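September, gripper comparison, kitchen bench, continued after lunch

Same arm as this morning, controller untouched. Swapped the Taven fingers back on at 1:40 and re-zeroed the opening. The Zunik set stays in the drawer until the replacement pads come in from Skorside.

Settings for this block:

- closing force at 18 N, down from 23
- approach speed unchanged
- wrist camera exposure locked, auto was hunting over the marble

Belmiro Tavares wanted the soft toy foods kept in the object list. I was against it (they deform, so the width reading on close means little), but they do separate the two finger sets better than anything rigid has so far. With the Zunik fingers the plush chicken rotated on nearly every lift. Lemon was fine with both.

Thin long objects are the other problem. The Taven tips sit lower than the model says – offset measured at 2 mm with the feeler gauge, entered by hand in the tool file. Without it the planner stops high and closes on air.
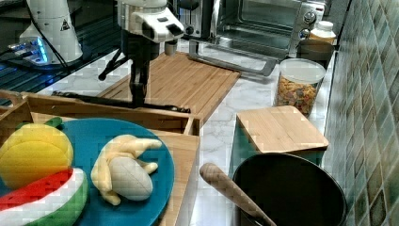 *Gripper low over the cutting board, black stick-like utensil, toy food on the blue plate at left.*

Results for the block: 39 attempts logged, no protective stops. Failures mostly on the rolling pin when it leans in the pot. The planner picks a grasp near the rim and the fingers have no clearance there. A steeper approach helps, but then the elbow comes close to the joint limit. Need to decide whether to shift the pot or accept a restricted pose range. I'd rather shift the pot.

Pasta jar not attempted. Lid diameter has to be checked against max opening first.

Vasilakis controller: still no answer on the dropped packets. Happened again once, around 3:15, recovered by itself. Log saved next to the others. If it comes back with the short cable I'll stop blaming the cable.

To do:

- put the 2 mm offset in the shared tool file, mine is local
- repeat the chicken at 23 N with Taven, same plate
- remeasure pad wear on both fingers – left looked shinier
- ask Belmiro which version of the object list he is using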